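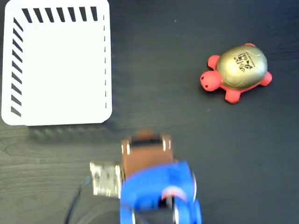 Page last changed: Friday, February 21, 2025

Brarkby Shell Turtle, item 473

I've been selling these little guys from my shop page for a while now, and they're still the toy I end up fiddling with on my own desk (sorry, paperwork!). The gold shell is the shiny one everybody asks for — it really does catch the light — and it sits on a bright coral-red body with a round little head.

Shells are domed, so small hands get a good grip from the top.

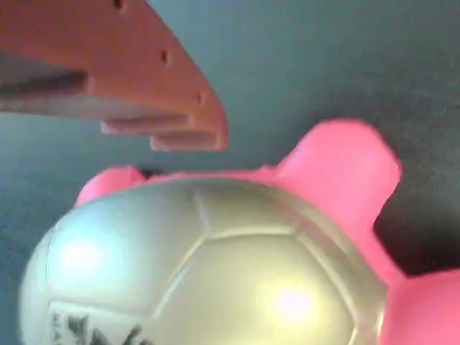

Up close you get the raised seams, laid out in panels like a soccer ball, and I love running a thumb over them. Wipe with a damp cloth, no dishwasher please!

Price is $14 each, or take 4 and I'll cover the shipping. Orders of up to 4,000 go through our Vorkmont warehouse, so email me first and ask for Daniyal Rizvi. The next batch of gold is due in October.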